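17 November 2018

Notebook, episode recaps. Second pass through the house show with Pin-yu.

Watched the kitchen row again. The official recap on Panell says Kojo "stormed out after being insulted by Adwoa". I don't buy it. In the version that went out he is already standing at the door when she starts talking, and the insult comes after an obvious cut - his sleeves are rolled up on one side of it and down on the other. No idea how far apart the two bits were filmed.

Lalit thinks I'm fussing and that viewers don't care what order things happened in. Maybe, but we put "in order" at the top of every recap, so either we mean it or we drop it.

Things I would not repeat without seeing more:
- that Adwoa "planned" the nomination. All we have is her saying she had thought about it.
- the 40 minute argument. We are shown 2 minutes. The 40 comes from the voiceover.
- Adjoa Sarpong crying over the result. She has a tissue, that's all I can see.

The Jollport forum has 3,000 votes for Kojo to go. Same people voting twice, I suspect. Pin-yu wants it in the recap as "fan reaction". I said put it at the bottom and say where it came from. Not settled.
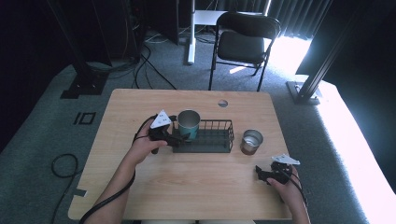 Wire basket and two metal cups on the table, both grippers in hand.

Tried writing the row up with no adjectives. Came out at half the length and duller, but I could stand behind every line. Pin-yu read it and asked where the fight had gone. Fair. Put "shouts" back in, left "furious" out.

To do: check the June launch episode for the door shot, I think they have used it before. Ask Lalit for his Timstead notes.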